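Dralto Paltari: Schreibtischleuchte mit integriertem Stiftehalter im Test

Von Corentin Baudry

Die Paltari ist die kleinste Leuchte im Programm von Dralto und die einzige, bei der Fuß und Stiftehalter ein Bauteil bilden. Ich habe sie im März regulär bei Pivetberg bestellt und 14 Tage lang am Arbeitstisch betrieben, überwiegend abends ab 19 Uhr. Verglichen habe ich mit meiner bisherigen Klemmleuchte von Vieira.

Lieferumfang: Leuchte, USB-Kabel, Faltblatt. Ein Netzteil liegt nicht bei. Die Anleitung beschränkt sich auf vier Zeichnungen und eine Tabelle der Helligkeitsstufen, deutscher Text fehlt. Für den Aufbau reicht das: Arm in den Fuß stecken, eine Vierteldrehung, Kabel anschließen. Der Karton ist mit Strichzeichnungen der Leuchte bedruckt und sollte aufgehoben werden. Pivetberg nimmt Rücksendungen nur in der Originalverpackung an.

Der Fuß hat einen rechteckigen Grundriss mit gerundeten Ecken, darauf sitzt der Stiftehalter mit zwei runden Öffnungen. In die größere Öffnung passen bei mir sechs Stifte, danach klemmt es. Eine Schere mit breiten Griffen steht schräg und stößt an den Arm. Auf dem Fuß klebt ein Etikett mit Barcode, das sich nur mit Wärme und Geduld rückstandsfrei lösen lässt.
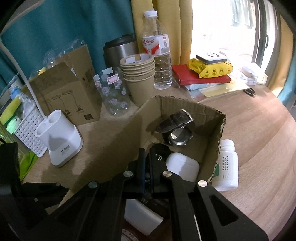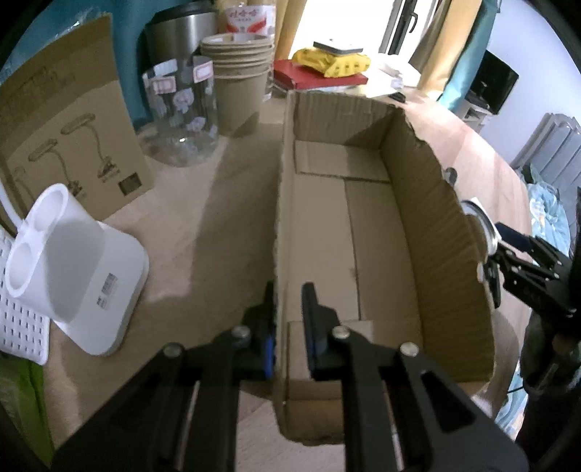

Links auf dem Tisch der weiße Halter mit den zwei runden Öffnungen.

Der Arm ist dünn und lässt sich in der Neigung verstellen, nicht aber in der Länge. Vom Tisch bis zum Leuchtenkopf messe ich in Normalstellung 400 mm. Für ein Buch oder ein Blatt A4 genügt das, für einen 24-Zoll-Monitor nicht: Der Kopf sitzt dann vor dem Bild. Beim Tippen schwingt der Arm leicht nach. Auf einer Massivholzplatte stört es kaum, auf einem Klapptisch schon.

Beim Licht gibt es drei Stufen und drei Farbtemperaturen, beides über dieselbe Sensortaste. Kurzes Tippen schaltet die Stufe, langes Halten die Farbe. Meine Messwerte: 500 Lux auf der höchsten Stufe, direkt unter dem Kopf. Zum Rand eines A3-Bogens hin fällt der Wert um 50 Prozent ab. Flimmern war mit der Handykamera auf keiner Stufe festzustellen. Eine Speicherfunktion fehlt - nach dem Trennen vom Strom startet die Leuchte immer auf der mittleren Stufe mit neutralweißem Licht.

Tiziana Rinaldi hat die Leuchte für zwei Abende zum Nähen übernommen. Ihr Urteil fiel schlechter aus als meines: zu kleiner Lichtkegel, und mit gefülltem Halter lässt sich der Fuß nicht nah genug an die Maschine schieben. Die Vieira liegt hier vorn, braucht aber eine Tischkante zum Klemmen.

Pro: geringer Platzbedarf, flimmerfrei, schneller Aufbau
Contra: kein Netzteil, feste Armlänge, keine Speicherfunktion, hartnäckiges Etikett

Für einen schmalen Lese- oder Schreibplatz empfehle ich die Paltari. Wer am großen Monitor oder mit Stoff arbeitet, sollte ein Modell mit Gelenkarm nehmen.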